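Marcelle Chauvin learned to fix computers the slow way, at a kitchen table in Entwistle with a borrowed screwdriver and a library book. These days she runs the repair nights at the Mereck community hall, and she's mad about them!

"People walk in saying it's dead, it's garbage," she tells me over a very strong tea. "Then we open it up together and you see their whole face change. They've owned the thing 11 years and never looked inside."

She started with two tables and a kettle. By December there were 31 names on the list, and neighbours were bringing toasters, lamps, even an accordion (she took that one on herself, and loved every minute).

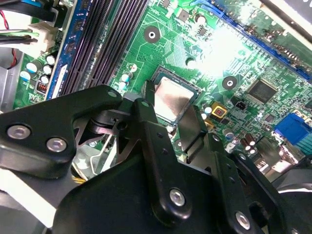
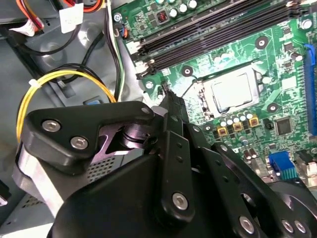

Green motherboards and their black memory slots, up close.

Neville Mapplebeck came for a radio and stayed on to teach soldering. "I was a bus mechanic for 20 years," he says. "My favourite part is the teenagers. They ask better questions than I ever did!"

What's next? Marcelle would love a proper tool library, with a catalogue and longer hours, and she's already eyeing the old storeroom behind the stage. "Come at seven," she says. "Bring whatever's broken, and a plate of something if you can."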